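# How to fold the basket of cloths before it becomes furniture

Every household has one basket where clean cloths go to be dealt with later. Ours sat on the landing for most of January, and by the end of it I was drying my hands on a pillowcase. What follows is the method I use now. It takes one cup of coffee, and the coffee is not optional.

It covers small flat stuff: dish towels, napkins, washcloths, dust rags. Fitted sheets are a separate matter, and possibly a legal one.

## What you need

- A basket, open on top. Lidded ones let you forget what's inside.
- A table you can reach across without climbing on it.
- A drawer or shelf that isn't already full. Check this first. I once folded the whole load and then stood there holding it.

## Step 1: Clear the table

All of it. The mail, the mug, the thing you've been meaning to glue. If you leave one object in the corner you will fold around it, and your stacks will drift toward it like boats.

Wipe the surface and let it dry. Put the basket to one side, on the right if you're right-handed, and keep the other half of the table bare. That bare half is where the folding happens. People put the basket in the middle because it looks nice there, and then they fold on their knees.

## Step 2: Take one cloth at a time

Do not tip the basket out. I know it's tempting. A tipped-out basket gives you a hill, and a hill gives you the urge to go check on something in another room.

Start with whatever is lying on top, even if it's the boring one. Cloths that went in crumpled tend to grab each other, so lift by a corner and give it a second to let go. If two come up together, lay both down and peel them apart on the table. Shaking them works too, but only if you've put the coffee somewhere sensible. 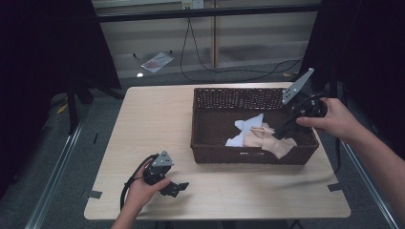

A woven basket has one bad habit: the rim catches loose threads. Lift straight up until the cloth is clear, then move it across. Dragging it over the edge is how my neighbor Fabian Lanz turned a perfectly good napkin into a fringed one. He claims he prefers it.

## Step 3: Flatten, then fold

Lay the cloth out and find two corners that belong to the same side. Smooth from the middle outward with a flat hand. You're not ironing, you're just persuading.

For a dish towel:

1. Fold in half the long way, edges together.
2. Fold in half the short way.
3. Fold in half again if your drawer is shallow.

For a washcloth, do two folds and stop. A third makes a small brick that springs open the moment you turn your back.

Napkins get folded in thirds and then in thirds again. This gives a neat square if the napkin was square to begin with. Most aren't, after a few washes. Put the wonky edge on the inside and move on with your life.

## Step 4: Sort while you stack

Make one stack per kind, folded edge facing you. Mawar Raju, who taught me most of this, stacks by color as well, and her linen shelf looks like a paint chart. I have two colors of cloth, white and formerly white, so I skip it.

Anything with a hole goes in a rag pile right away. Don't fold it first. Once a thing has been folded it acquires dignity and you'll keep it for another six years.

## Step 5: Put it away now

The stacks will look so good on the table that you'll want to leave them there for a while. Don't. Carry each one to its drawer and slide it *under* what's already in there, so the same four towels don't do all the work while the rest retire.

Then look in the bottom of the basket. There is usually a sock.

## A few things that go wrong

**The stack leans.** Your folds are all on one side. Turn every other cloth around.

**Everything smells a bit like a pond.** It went into the basket damp. Wash it again — folding won't help, and neither will the lavender bag.

**The cloths feel stiff.** Too much detergent, most likely. Use less next time, and give the dry ones a good snap before folding.

**Somebody refolds them after you.** Let them. Hand over the basket while you're at it, and finish your coffee.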